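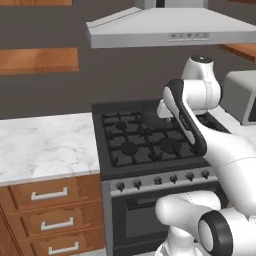 Finddale Tenants Newsletter, 22/07/2021

Kitchen vent cleaning, Ukwood block first, then Lehner. Filters out please, leave them in the sink, the crew takes it from there. Need 2 hours per apartment. 26 apartments on the list so far, still missing 20 forms!! Slide them under the office door, any time.

Grease filters: soak in hot water and dish soap if you want to do your own. No oven cleaner, it eats the finish. Charcoal ones dont wash, they get replaced.

Budget for this was set in January, $2,000 for the whole job, nothing added to your rent. Zevden parking lot closed that morning for the truck, use the street side.

Laundry room dryer still broken. Part is orderd. More next issue.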